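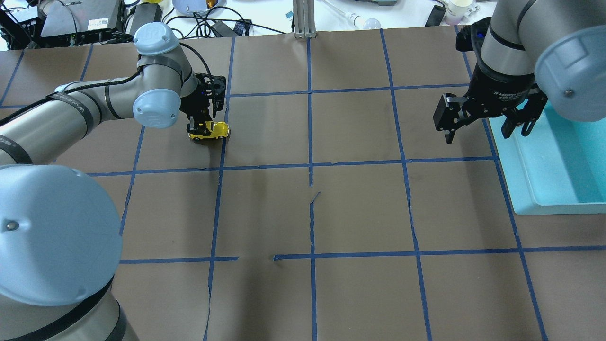

Metberg Toy Vehicle Sales Records

A table of secondhand toy cars, trucks and buses sold at swap meets and church hall sales in the Metberg area. Each row is one sale. The records come from paper sales slips kept by sellers, typed up by hand and then cleaned.

Maintainers: Omprakash Kashyap, Huia Merrick
Typing and checking: Zhiqiang Yu, Ott Sepp
Current version: second release, September

What is in the folder

sales.csv – the main table, 2,000 rows, 23 columns
venues.csv – one row per sale event, 70 events, joined to the main table on event_id
colors.txt – the list of color words we allow in the color column, with the spellings we folded into each one
slips_unread.txt – slip numbers we gave up on, mostly water damage and bad carbon copies

Both CSV files are UTF-8 with a header row. Commas inside a field are quoted. Prices use a period for the decimal.

Main columns

slip_id: the number printed on the slip. Not unique across sellers, so use it together with seller_code.
seller_code: a two-letter code. Names were removed before the first release and the key is not kept with the data.
event_id: links to venues.csv.
vehicle_type: car, truck, bus, van, tractor, emergency, other.
color: main body color only. A yellow car with a black roof is yellow.
maker: as written on the slip, corrected for spelling. Empty when the seller did not know or did not write it. Jalto and Ondenier are the two most common values after empty.
material: metal, plastic, wood, mixed, unknown.
length_class: small (fits in a closed hand), medium, large. The sellers used these words themselves.
boxed: yes, no, part. "Part" means some of the box was there.
condition_raw: the seller's own words, typed exactly.
condition: our grade from one to five, worked out from condition_raw. See below.
ask_price and sold_price: in local currency, no adjustment for inflation.
lot_flag: yes if the toy was sold with others for one price.

The remaining columns are notes, typing dates and check flags. Most people can drop them.

How the condition grade was made

Two people read condition_raw separately and gave a grade without seeing each other's. Where the grades matched, that grade went in. Where they were one apart, the lower one went in. Anything further apart was talked through by Omprakash and Huia, and those rows have condition_note filled in.

Sellers do not agree on what words mean. "Good for its age" from seller KR usually means chipped paint and one wheel that drags. The same phrase from seller BD means nearly new. We did not correct for this. If you need a fair comparison, group by seller_code first.

Known problems

Lots are messy. When several toys went for one price, the price was divided evenly among them, even if one was clearly worth more. Filter on lot_flag if you are looking at prices for single toys.

Yellow and orange are mixed up in the older slips. Kristaps Pärn went back through the ones where the seller could still be asked and fixed those. The rest are as written.

"Other" in vehicle_type includes cranes, trains on road wheels and a few things that should have been left out. We would like to remove them and have not gotten to it.

The Ķēniņš sales used a different slip with no space for the asking price, so ask_price is empty for all of them. It does not mean the toy had no asking price. The letters in the venue name also break in some spreadsheet programs – import the file as UTF-8 and they come through fine.

Toys that did not sell are not here. Slips were only written when money changed hands, so the table says nothing about how long a toy sat on a stall.

Suitable uses

Classroom work with tables, price comparisons within a seller or venue, looking at how people describe wear in plain words. Please do not use it to value a collection. The sample is small, local and leans heavily toward toys that had been played with.

Changes since the first release

Added length_class.
Split "metal/plastic" into metal, plastic and mixed.
Removed duplicate slips from the Saturday sales at the Metberg hall, where the top copy and the carbon had both been typed.
Fixed sold_price where it had been entered without the decimal.

License

CC BY. Credit "Metberg Toy Vehicle Sales Records" and say which release you used.

Corrections

Send the slip_id, the seller_code, and what you think the value should be. Huia goes through them in batches, so a reply can take a while.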